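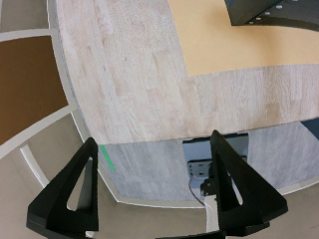
*Wrist view from the simulator, fingers open, tabletop ahead.*

**Subject:** Re: wrist camera distortion in the sim policy

On Tuesday, Siham Nasr wrote:

> I read the Prilten notes and I'm not clear on one point. Did you train on the wide-angle render as it comes, or did you straighten it first? We straighten everything at Tikham and lose a good part of the field of view doing it. Also, how many episodes went into the second run?

Siham,

We trained on the render as it comes. The lens model bends the table edge and the white border on the floor quite a lot, and we left that alone. The first version of the pipeline did straighten the images, but the crop took away most of what lies to the sides of the fingers, and the policy got worse at lining up with the front edge of the table.

The second run used 1,000 simulated episodes, 800 for training and 200 held out. Success on the held-out set was 80 percent with the raw view. I don't have a matching number for the straightened view, as that run used an older reward and I wouldn't compare them.

Two things to know before you try it:

- The fingers take up a lot of the image when they're open. We tried masking them out and saw no gain, so the mask is off in the current config.
- Floor and table textures are fixed in this set. Gatti has a branch that swaps the wood and the floor color for each episode. It runs, but I haven't trained on it yet.

The lens settings are in the Keter repo, in the same folder as the gripper model. If you change the field of view, regenerate the episodes too. The loader doesn't check that they match.

I can send the held-out list if you want to run your version on the same starts.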